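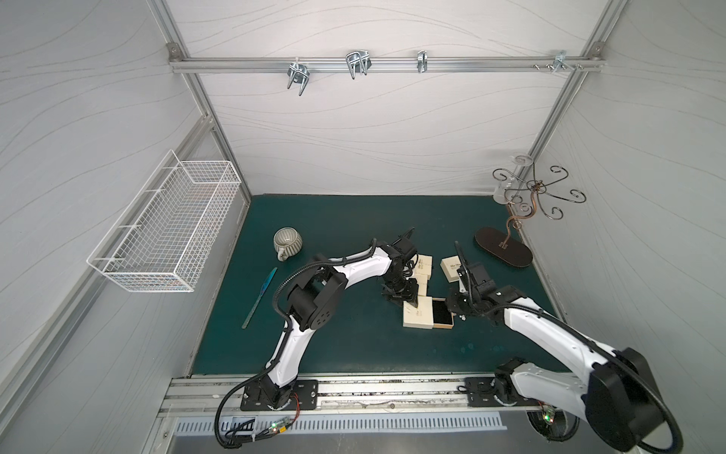
4. Setting up the label printer

Read section 3 first if the printer is still in its carton. The steps below are for the Umosora desktop label printer running with Ellent, the address program. They replace the leaflet that comes in the carton, which claims you will be printing in five minutes. Allow an hour, and do it on a morning when no parcels are due out.

4.1 Loading the roll

1. Turn the printer off at the switch on the back. The leaflet says you can load it with the power on. Győző Kelemen tried that in June and the head jammed halfway.

2. Press both side catches together and lift the lid until it stays up without help.

3. Drop the roll in with the loose end coming off the top, printable side facing you. If you can't tell which side is printable, scratch it lightly with a fingernail. The printable side shows a gray mark.

4. Slide the guides in until they touch the roll, then back them off by the thickness of a label. "Self-centering" is printed on the guides. They don't center anything.

5. Feed the end under the bar and out through the slot. Close the lid and listen for two clicks, one from each side. With one click, the printer will still light up green and still print crooked.

Note: A full roll is sold as 1,000 labels. We ran one to the end with the counter reset and got 627 good ones. Part of that was our own waste from bad alignment, and part of it we can't explain. Order early.

4.2 Calibrating

6. Turn the printer on while holding the feed button. Let go when the light blinks the second time.

7. It will push out a few blank labels and stop. The gap between two labels should now sit at the tear bar. If it doesn't, repeat step 6. A third try rarely helps. Turn the printer off and go back to step 3.

8. Print the test page from the menu. Ignore the "quality score" at the bottom. We have had high scores on pages where the left column was missing. Look at the smallest line of text and decide for yourself if a mail carrier could read it.

Caution: Do not touch the strip under the lid after a long run. It gets hot enough to hurt, and the warning sticker is on the side facing the wall.

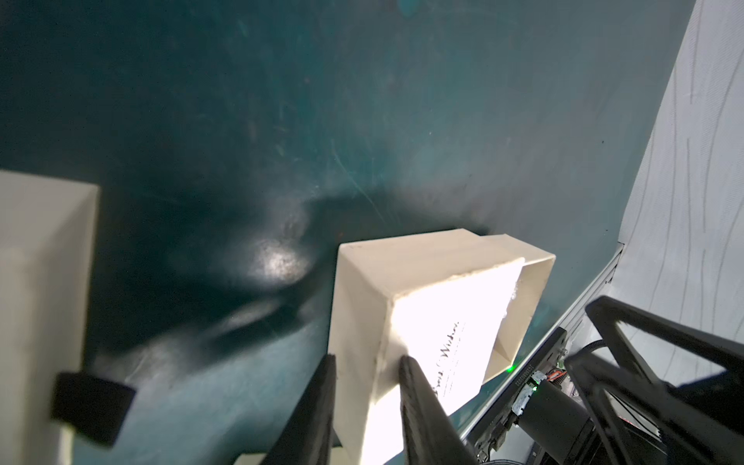
4.3 Importing addresses

9. Save your list as a plain comma-separated file. Ellent says it opens spreadsheets directly. It does open them, and then it drops the leading zero from ZIP codes, so everyone in New England gets the wrong one.

10. In Ellent, choose Import, then Match Columns. Do not choose Auto Match. It reads "Suite" as a last name.

11. Check the number of records at the bottom of the window against the number in your own list. Ours was 1,582 going in. The first import came up short and gave no message of any kind. The missing rows all had a comma inside the company name. Put quotation marks around those names and import again.

12. Scroll to the accented names and read them. If Erdős has turned into something with a question mark in it, cancel, set the file encoding to UTF-8, and start again from step 10. Cleaning the names up by hand afterward is possible. Fanni Csonka did it once and does not recommend it.

Note: The "address verification" switch checks that a street exists. As far as we can tell, it doesn't check that the house number does. Leave it on if you like, but don't count on it to catch a typing mistake.

4.4 First batch

13. Print 100 labels at most. Larger batches are allowed, but the position drifts by a hair on each label and you won't notice until the street line runs off the edge.

14. Compare the first label with the last one. If the text has moved by more than the width of a letter, stop and calibrate again.

15. Stick one label on a parcel of the kind you really send and rub it with your thumb. The Flolico labels are described as smudge-proof. They resist a dry thumb. A damp one is another matter, so for wet weather we put clear tape over the address and keep it off the barcode.

16. Save the job under a name that has the size of the label in it. Ellent forgets the size when it closes, whatever the "Remember my settings" box says.

4.5 Cleaning

The printer asks for a cleaning card after every roll, and it sells you the cards. A lint-free cloth with a little rubbing alcohol has done the same job for us so far. Let the head cool first, wipe in one direction, and wait for it to dry before you close the lid. We haven't found out whether this affects the warranty, and the support line gave two different answers.

For error lights, see section 5. The blinking orange one isn't listed there. Turning the printer off overnight has cleared it twice.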